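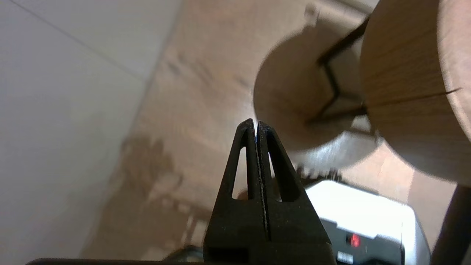
5. Setting up the wrist view for planning

Gumine plans from two sources: the joint state published by the arm driver and the colour stream from the wrist camera. This section covers the link between them, known in the configuration files as the wrist profile. A wrist profile holds the lens calibration, the hand-to-camera transform and the self mask. The self mask tells the perception node which pixels belong to the robot and must never enter the obstacle map. With the fingers closed, as they are here, both finger bodies and the block below them have to be masked, but the triangular openings in the fingers should stay unmasked, as the pale background shows through them and is valid image data. The dark bar of the arm along the lower left also belongs in the mask. A mask drawn as one solid outline will work, at the cost of a larger blind area directly ahead of the tool.

Complete section 4 (arm driver and network) before starting. The procedure applies to Gumine 3 and later. Profiles made in earlier releases can be imported but the mask must be redrawn.

5.1 Loading the profile

1. Start the Sunurmont control service and wait until the state line reads READY.

2. Open Stokden and select Profiles, then Wrist, then New.

3. Enter the serial number of the camera. Stokden fills in the lens values if a calibration file is present in the calibration folder. If the fields stay empty, run the lens calibration in section 3 first.

4. Set the stream rate to 25 frames per second. Higher rates are accepted, but the planner does not use the extra frames.

5. Select Save. The profile is written to disk but is not yet active.

CAUTION: Do not edit the profile file by hand while the control service is running. The service keeps its own copy and will overwrite your changes on shutdown.

5.2 Drawing the self mask

1. Put the arm in manual mode and reduce the speed limit to 10 per cent.

2. Close the gripper fully.

3. In Stokden, select Mask, then Capture. A still image is taken and shown in the editor.

4. Trace the outer edge of each finger. Keep the line slightly outside the finger. Dark, matt fingers give a clear edge against a pale wall or floor and a poor one against dark furniture, so choose the background accordingly.

5. Trace each opening and mark it as Hole.

6. Trace any part of the arm visible in the lower corners and mark it as Link. Link areas are recalculated from the joint state at run time, and a rough outline is enough.

7. Open the gripper to its full width and repeat steps 3 to 5. The editor interpolates between the two outlines.

8. Select Check. The editor reports gaps, crossed lines and holes that lie outside a finger.

Note: The gap between closed fingers is too thin to be worth tracing. Leave it inside the mask.

5.3 Checking the mask against a furnished room

The mask should be checked at the place where the robot will work. A bare test cell hides most faults.

1. Activate the profile and turn on the Tan overlay. Masked pixels are tinted and map cells are drawn over the live view.

2. Move the arm by hand to a pose facing the furniture of interest, with the fingers closed.

3. Hold the pose until the map cell count stops rising.

4. Look for cells on or just beside the fingers. Any cell that moves with the gripper is a mask fault. Return to 5.2 and widen the outline at that point.

5. Look for surfaces with no cells. Plain walls often give few cells, and this is normal. Missing cells on a drawer front or a table edge are not normal and should be corrected before any automatic motion. 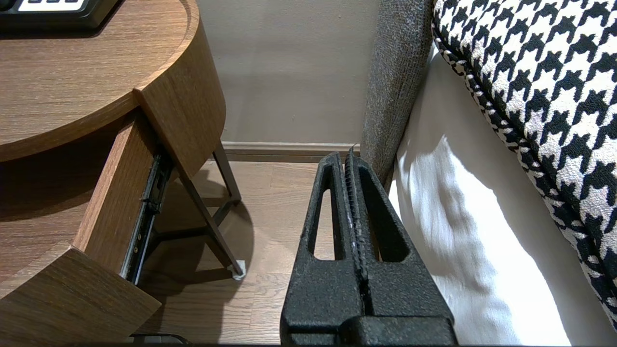
Figure 5-2. Wrist view with the fingers closed, between an open drawer and the side of a bed.

6. Pay attention to thin parts. Furniture legs and drawer rails may be narrower than one map cell at the default setting. If they are missing, set map.cell_size to fine and repeat from step 3.

7. Treat hanging cloth as a solid obstacle. Draw a keep-out volume round bedding in Stokden, leaving a margin for folds. The planner has no model of cloth and will otherwise plan close to the last surface it saw.

8. Repeat the check in at least 2 further poses, one of them looking upwards. Objects above the gripper are the most likely to be left out of a map built from low poses.

CAUTION: A drawer that has been opened or closed leaves old cells in the map. Clear the region with map.clear before planning a motion through it.

5.4 Parameters

mask.margin
Widens the finished mask on all sides. Increase it if cells flicker along the finger edges.

mask.use_holes
Default on. When off, holes are ignored and the openings are treated as finger.

map.cell_size
Values: coarse, normal, fine. The fine setting takes about three times as long to update.

map.decay
Default off. Removes cells that have not been seen again. Leave it off when the arm works close to furniture.

5.5 Fault messages

W-MASK-OPEN
An outline is not closed. Reopen the editor and run Check.

W-MASK-STALE
The profile was saved with a different hand-to-camera transform. Redraw the mask.

E-STREAM-LATE
Frames are arriving after the joint state they belong to. Planning is paused. Check the network cable and see section 4.

Continue with section 6, Keep-out volumes.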